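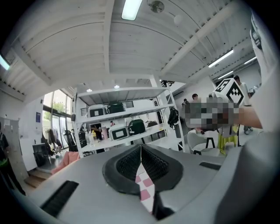

Gray gripper body with black center recess and checkered strip.

Ticket 2195: Threat-level changes not reaching gate displays, Serkby garrison
4 min read
Last updated: June

Product: Tudose alert relay, version 11
Site: Serkby garrison, main gate and vehicle search lane
Reported by: Gasumville duty desk
Assigned to: Colton Arsenault, Piltton field support
Priority: High
Status: Closed

Reported problem

The duty desk at Gasumville raised the threat level one step during a planned counterterrorism drill. The console showed the change as sent and accepted. The display at the main gate changed as expected. The display in the vehicle search lane stayed at the old level until a guard called the desk by radio and asked which one was right. The desk sent the change again with the same result.

The duty officer put the search lane on verbal orders for the rest of the drill. No live alert was in force at the time.

Log

08:40 Opened session with the duty desk. Confirmed both displays are in the same alert group. Confirmed the group was selected when the message went out. Operator error ruled out.

08:55 Pulled the relay log. The message left the console, reached the garrison relay, and was handed to both displays. The main gate returned a receipt. The search lane returned a receipt too, but with a reject code in the second field. The console reads only the first field and marks the message as accepted. This is a separate fault and has been passed to development.

09:20 Reject code is 12, "signature not valid at this time." Asked site to read out the clock on the search lane display unit. It was 7 minutes behind the relay. The display drops any signed message stamped too far ahead of its own clock, to prevent replay of old or forged alerts.

09:35 Set the clock by hand from the service menu. Desk sent a test message marked DRILL. Search lane display changed at once. Main gate changed at once. Asked the desk to hold the ticket open, as the cause of the drift was not known.

13:10 Checked again. Search lane clock was behind by several seconds. Main gate clock had not moved. Both units are set to take time from the garrison relay.

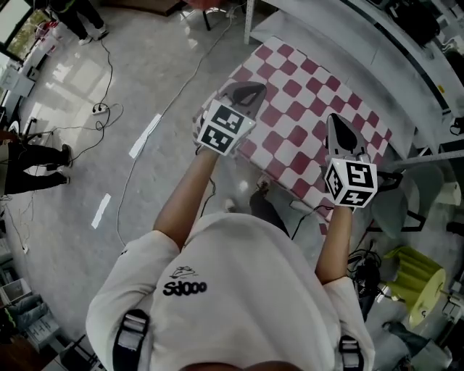

13:25 Asked for a copy of the firewall rules between the relay and the search lane segment. Alert traffic is allowed in both directions. Time requests from the display are not listed, so they fall through to the default deny rule. The main gate segment has the time rule. Site confirmed that the search lane was moved to its own segment when the second barrier went in, and that the rule set was typed in again from a printed sheet.

13:50 Change request sent to the garrison network office. Rule to be copied from the main gate segment with the address changed. No other ports requested.

15:05 Rule in place. Restarted the time service on the search lane display. Unit synced on first poll.

15:15 Full test with the desk: raise, lower, cancel, all clear. Both displays followed each message. Receipts were clean in both fields.

Cause

Time sync blocked at the firewall after the search lane was moved to a new segment. The display clock drifted until signed messages fell outside the allowed window and were rejected.

Notes for site

Do not widen the signature window to work around clock drift. The setting is in the service menu and is not locked in version 11. Widening it weakens the replay check on every message type, including evacuation and lockdown.

Until the console fix is released, the desk should open the receipt detail after each threat-level change and read the second field. Zero is good. Anything else means the display did not act on the message, and the post must be told by radio.

If a segment is added or renamed, compare the new rules with a working gate before the post goes live. The port list is in the Tudose install guide under "Relay to display."

Linked item: console shows rejected message as accepted. Open with development, no release set.

Closed by C. Arsenault, agreed with the duty desk.

Contact support | © Piltton | Back to top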